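Course Handout 6: Sorting, Labeling and the Care of Household Textiles
By Jummai Adeyemi, Department of Consumer and Family Studies, Temcombe College
December
3 comments | 50 shares

This handout accompanies the sixth lecture of the course. Students are expected to have read the chapter on fiber types before class. The material on dye behavior will be examined; the historical notes will not.

Fibers and their response to water

Cotton and linen absorb water readily and are generally stronger wet than dry. Wool absorbs a great deal of water but becomes weaker, and its scales may lock together when heat and movement are combined. The result is felting, and it cannot be fully reversed. Polyester and nylon absorb very little water. They dry quickly, but they hold oily soils and may need a longer wash to release them.

Blended fabrics should be treated according to the more delicate fiber in the blend. Where the care label has been removed or has faded, students should begin with a cool, gentle cycle and note the result.
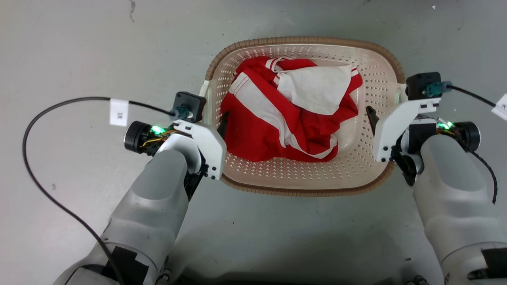 Color loss in washing has two main causes. The first is dye that was never properly fixed to the fiber, and the second is wear on the surface during the cycle. Loose dye travels through the wash water and may settle on any lighter fabric in the load. Contrast garments present a special difficulty, as the two colors cannot be separated before washing. A red garment with broad white stripes and panels, such as the one in the basket, carries both the likely source of the stain and the area most open to it. Items of this kind should be washed cool and taken out promptly at the end of the cycle – wet fabric left folded on itself allows dye to move by contact alone.

Testing for colorfastness

Dampen a hidden seam allowance and press a white cloth firmly against it. Any transfer should be recorded on the Oner sheet, using the grades explained in the previous lecture. Dr. Salinas will accept either the printed sheet or a neat handwritten copy. Dry rubbing and wet rubbing are to be recorded separately, even when neither produces a mark.

Spin speed and creasing

A spin of 900 revolutions per minute is suitable for most cottons. Delicate fabrics should be spun at a lower speed and dried flat where the label requires it. Overloading the drum increases creasing and prevents a full rinse, leaving detergent in the cloth.

Assignment

Select one garment of mixed color and prepare a written care plan covering fiber content, dye risk, wash temperature and drying method. Plans are submitted to Darlene McKinnon at the Punside building before the next lecture. Late work requires a signed note from the course office.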